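Handout 7, revised 2020-12-22. If your copy says "Handout 6" at the top, it is the same handout with more mistakes in it.

## Before you touch the arm code

Last time half the room sent the simulated gripper straight through the table. The simulator allows this if you turn collision checking off, and several of you turned it off in order to "get rid of the warnings." Turn it back on. The setting is in `world.cfg`, line 245, and it takes one word.

## Frames, again

You have three to keep straight:

- **World**: fixed, z up, never moves, never your fault.
- **Base**: bolted to the robot. Offset from world by whatever is in your config file.
- **Wrist**: travels with the gripper. The wrist camera rides along with it, so everything you see on screen is in this one.

Most of the November bug reports came down to a target given in world coordinates and a controller expecting base. Visitación Carrasco's team found theirs by printing both on every step, and I recommend the method. It is ugly and it works.

## The approach move

1. Open the fingers fully.
2. Move to a hover pose above the table.
3. Hold for 100 steps. The controller needs to settle, and so do you.
4. Come down along the wrist z axis only. No sideways corrections on the way.
5. Close, wait, lift.

If step 4 drifts, your hover pose was wrong. Go back to step 2 and resist the urge to add a fudge factor. I have read the fudge factors. One of them was 934.

## What to hand in

- Your `approach.py`, with your name in it
- The log from a single run using seed 2171 (everybody uses the same seed, so I will notice)
- One still from the wrist camera at the hover pose, fingers open
- A paragraph on what went wrong. "Nothing" will be read with interest.

Put it all in the Parkine folder. Veronica Mocanu is grading this one, and she does open the logs.

A hover view should have both fingers in it and some tabletop past them, along these lines:

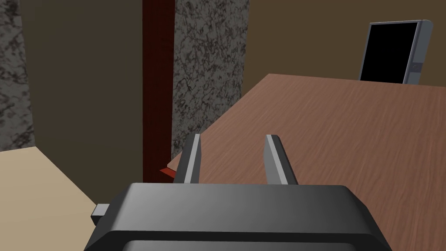
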